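Home | Diary | Yard | Archive | Contact

April

Up at five to be at the sales in time for the first lot. The road was clear as far as Fothergill and then slow behind a feed lorry. Parked in the bottom field, which had already been cut up by the boxes, and walked up with the catalogue.

There were 36 lots down for the morning session, nearly all point-to-pointers and store horses. I had marked four. The first was withdrawn. The second, a bay gelding out of a mare I used to see win at the hunt meeting, walked well but stood back at the knee, and I left him alone. He made more than 20 thousand, so I would have been left alone too.

The one I wanted was lot 31, a four-year-old filly called Zellolent. She had fallen at the second last on her only run, when she was going as well as anything. She is plain about the head and a bit light behind, but she has a long, easy walk and she didn't turn a hair when a gate was slammed behind her. I had a limit in my head and went one bid over it. The other man shook his head and that was that. Signed the slip, rang the insurance, and had a bacon roll standing up.

Home by three. Put her in the end box next to Limum, who squealed at her through the bars for ten minutes and then went back to his hay. She drank half a bucket and ate up. Legs cold and tight, no marks from the journey apart from a rub on the near hock.

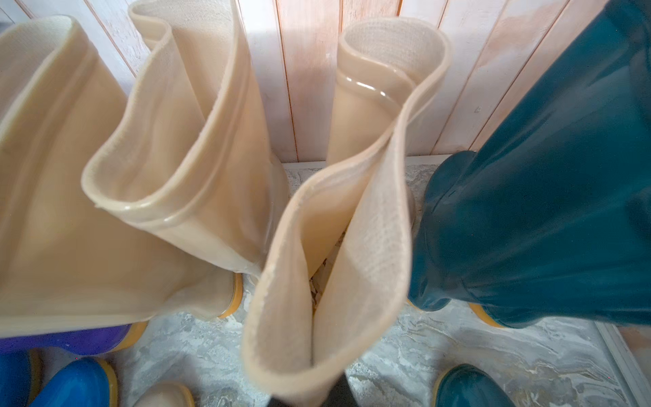

Boots by the wall.

Gekex worked this afternoon, later than I like. Two steady canters up the hill and he blew less than he did last week. He weighed 564 kilos on the scales afterwards, which is still on the heavy side, but he always carries a belly in spring and he races well enough with it. There is a two and a half mile handicap hurdle for him at the end of the month if the ground doesn't go too quick. The gallop is good on the top half and getting firm by the bottom bend – I shall have to harrow it before the weekend.

The farrier can't come until next week, so the filly will have to walk out in the shoes she came in. They are thin but level. Paid the haylage bill and ordered another 60 bales, small ones, to see us through to grass.

Went round again at nine. Limum lying down, Gekex with his head over the door. The filly had pulled her rug to one side and was asleep on her feet. Straightened it and she let me. Will get her wormed in the morning and turn her out for an hour in the small paddock if it stays dry.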